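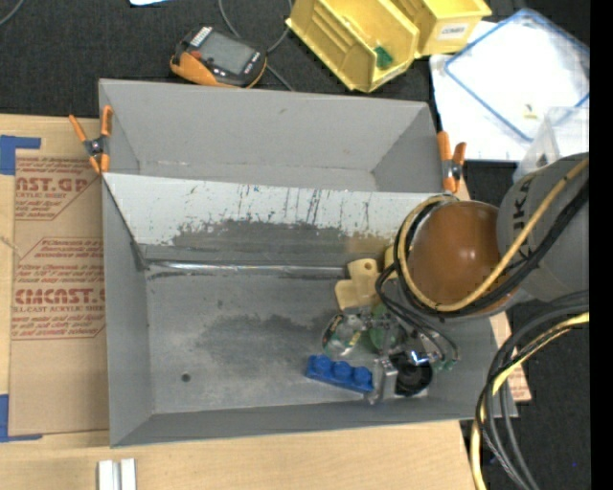

Culard Ilar 4: did they ruin it or is it just me?

23 comments | 9 shares

slowpoke_dana
OK so I need to vent and also maybe get talked down. I've been in the Culard Ilar since the 2, that's the only shoe I've ever finished a marathon in without losing a toenail, and I finally opened the box on my new pair of the 4 this morning. Ran an easy five in them before work. The toe box is narrower, I'd swear to it in court. My pinky toe was rubbing on the left side by mile three, same socks, same route, same everything. The heel also feels taller, like I'm being tipped forward a little on the downhills.

My old pair has 583 miles on it (I know, I know) and I'd still rather run in those tomorrow. I have the Nigam Half coming up and was planning on racing in the new ones. Anybody else switched over yet? Do they loosen up?

brickhouse_pt
583 miles!!! Dana. Your shoes are dead. They've been dead since winter. Part of what you're feeling is what a shoe with foam in it feels like.

That said, yes, the toe box is tighter. I went up a half size in the 4 and have no complaints. Get the half size and move on with your life.

slowpoke_dana
Ha, fair. I rotate them with another pair so it took a long time to get there. But a half size up never works for me, I slide around and then I get blisters on the heel instead of the toe. I don't want a longer shoe, I want the same shoe I had before.

marv.k
Going to disagree with the half size advice too. Length and width are different problems and people on here always mix them up. If the toe box is too narrow and you buy longer, you end up with the widest part of the shoe sitting ahead of the widest part of your foot. I did this for two years and all I got out of it was a very nice bunion.

The 4 comes in a wide. It's not on the main page, you have to go into the size menu and scroll. Try that first.

brickhouse_pt
I mean it worked for me and a bunch of my patients. Not everybody has your feet Marv.

marv.k
Not everybody has yours either, was my point.

tallahatchie
I like the 4 better! I'm sorry! I thought the 2 was mushy and the upper was like wearing a paper bag. The new one hugs your foot and it feels faster. I took a minute and change off my 10K in them. Could be the cooler weather, could be that I finally started doing the speed work my sister-in-law has been bugging me about, but I'm giving the shoe some of the credit.

Also the lime color is gorgeous and I won't hear otherwise.

old_ridge_runner
Every two years. Every two years they take something that works and fiddle with it. I bought four pairs of a shoe (other brand, long gone) when I heard they were changing it and people laughed at me. Last pair came out of the closet in May and it's running great. The trick is keep them someone cool and out of the garage.

old_ridge_runner
*somewhere cool

marv.k
Foam ages in the box though. You're not really getting a new shoe after that long.

old_ridge_runner
Tell that to my knees. They seem happy.

gretchenruns26
Did anybody else get the Culard newsletter about this? There was a Q&A in it with Elmarie Swanepoel, who heads up their road shoe group, and she got asked about the fit. I saved it so I'll paste the bit:

"We moved to a new last with the 4 and it holds the midfoot more closely. Runners who liked the roomier front of the older model should try the wide before they try a longer size."

So Marv wins that one I guess. She also said the heel height is the same as before, and the heel foam is firmer so it doesn't sink as much when you stand on it. That would explain the tipping forward thing, Dana.

slowpoke_dana
Oh that's super helpful, thank you! Though it bugs me a little that they knew it fit differently and the box and the website still say "the fit you love." It is NOT the fit I love, Culard. If you're going to build it on a different foot shape, give it a different name.

brickhouse_pt
OK I stand corrected on the official advice. I still like my half size up.

tallahatchie
If they changed the name then everyone would be mad that they killed the Ilar. They can't win with runners, we are the whiniest customers on earth, and I say that as someone who once returned laces.

nate_in_the_back
Lurker here, I work part time at a running store (not going to say which). We get this conversation at the wall several times every weekend. What I tell people is bring in the old pair, put the old one on the left foot and the new one on the right, and jog up and down the parking lot. You'll know inside a minute. Then swap feet, because almost everyone has one foot bigger than the other and it's usually the one you didn't test.

Dana, have you tried Hudemmont? They let you return after you've run outside in them, which most places won't. Last I heard it was thirty days. We don't do that where I work and it makes me jealous as a customer.

slowpoke_dana
I bought them FROM Hudemmont, bless them. I'm going to call about swapping for the wide. Five miles on them plus a puddle, fingers crossed.

gretchenruns26
They took back a pair of mine that had been through a muddy cross-country course and the guy didn't even blink. You'll be fine.

pjw1319
Going against the crowd here but I think you should skip new shoes altogether until after Nigam. How far out is it, three weeks? I would not go into a half with a shoe I'd only had a handful of runs in, wide or otherwise. Blisters at mile nine on that long concrete stretch by the water treatment plant are no joke. Ask me how I know.

brickhouse_pt
Three weeks is plenty of time. Put one long run and a couple of easy ones in them and you're set. The bigger risk is racing in something that's past 500 miles.

pjw1319
Is it though? She's been running in them up to now with no injuries. People act like a shoe turns into a pumpkin at 500.

brickhouse_pt
Nobody's saying pumpkin. But I see shin stuff come through the clinic every spring and a good part of it is people in worn out shoes who also bumped up their mileage for a race. Both at once is the trouble.

pjw1319
OK but you see the people who got hurt. You don't see the rest of us.

marv.k
What's with the 1319 by the way, is that your bib?

pjw1319
Yep, first race I ever ran. Finished third from last and had the best time of my life. Still have the bib on the fridge.

tallahatchie
I love that!!

slowpoke_dana
Update! Called Hudemmont at lunch and they are swapping them, no questions about the puddle. They only had the wide in gray or the lime so (sigh) lime it is. Tallahatchie I hope you're pleased. Should have them by the end of the week.

Plan for now is one long run in the wides, and if there's any rubbing at all by mile eight I'll race in the old dead ones and let Brickhouse yell at me afterward.

tallahatchie
LIME TWINS

brickhouse_pt
I will yell. But I'll be at the finish with orange slices so it evens out.

old_ridge_runner
If anyone has the 2 in a men's eleven sitting in a closet, message me. Any color. I'll pay shipping.

Log in to reply to this thread

Contact the moderators | Forum rules | © Mile Marker Boards | Back to top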